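Handheld gripper comparison, final report (short version)
Course project, spring term. Submitted May 30, 2018

1. What we wanted to find out

Does the finger shape matter more than the camera position when you teach cloth folding with handheld grippers? Two finger sets. Set A is the narrow one from the Stasow kit, set B is the wider padded one we call Bruvness in our notes. Same housings, same trigger springs. Two camera positions, one on the tool and one on the head.

2. Setup

Bed with a fitted sheet, open floor, desks close by. Started on a table in April and gave up on it, too small, shirts kept sliding off and we had to start the trial over. The bed is lower so you bend more, but you get room for both hands. Clothes were T-shirts and a couple of towels. Each person did 18 folds per finger set, 3 people total. Order of the sets swapped between people so nobody got all the practice on one. 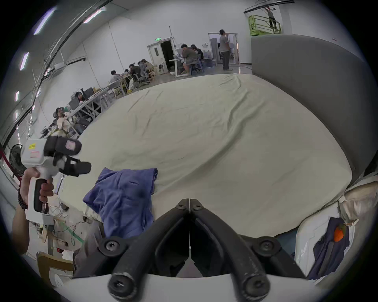

Tool camera is a fisheye. Good for the moment of contact, bad for knowing where the other hand is. We lost a lot of frames where the fingers covered the hem completely. Also the lens bends straight edges, so the marker for "fold line is straight" had to be judged after undistorting. Took longer then planned.

3. Results

Picking up one layer: set A better. Narrow tips get under the hem. Set B tended to grab two layers and then you have to let go and try again.
Holding while moving: set B better. Fewer drops, mostly on towels.
Time per fold: almost 40 seconds with A, a bit less with B once the person was used to it. Difference too small to say anything.
Wrist fatigue: everyone complained about both. Handle angle is the problem — the fingers have nothing to do with it.

4. Cameras

Head view sees both tools and the shirt together. Much easier to label, we could tell which hand moved first. But small slips at the tips get missed. When we labeled the same trials from both views, the two sets of labels disagreed on 16 grasps, nearly all of them tip slips. So for folding we would keep both views, and if only one is possible, the head. 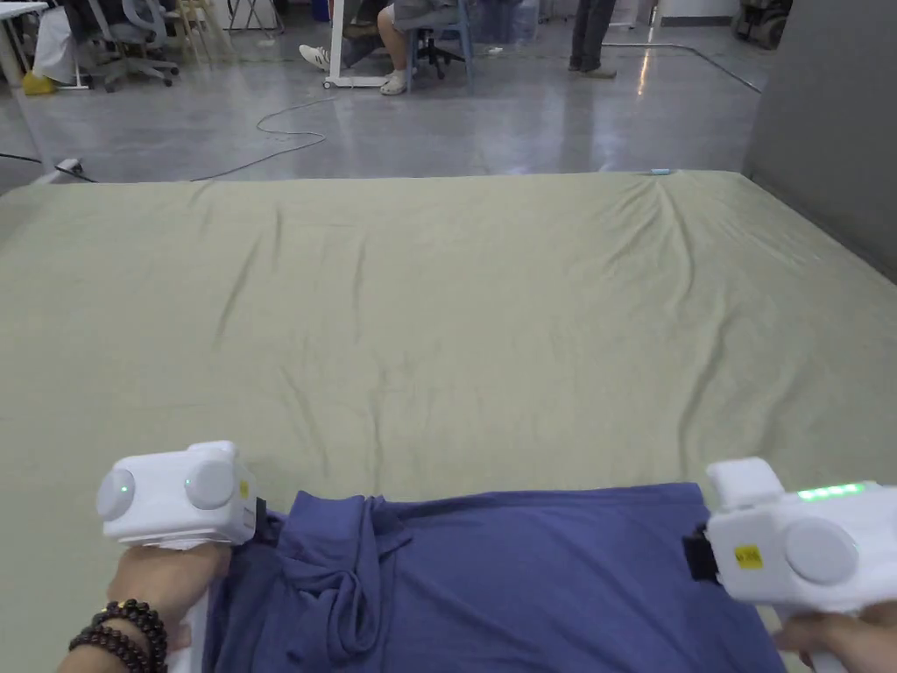

Malsha Marikar, reading the draft, disagreed with that last part. Her comment: "You're picking the view that is easier for the labeler. A controller needs the contact, so I'd keep the tool camera and fix the labeling." Fair. We didn't train anything so we can't settle it.

5. Problems

Trigger springs wear at diffrent rates, should have measured force before and after. Clock sync between the cameras drifted on long recordings, fixed by hand with a clap at the start and end. Sleeves were hard with either set.

6. Next

Try A tips with B padding. Change the handle angle. Run the Zarnwood fold order instead of letting each person choose their own — too much variation the way we did it. Raw trial sheets are in the Bárány folder, finger drawings too.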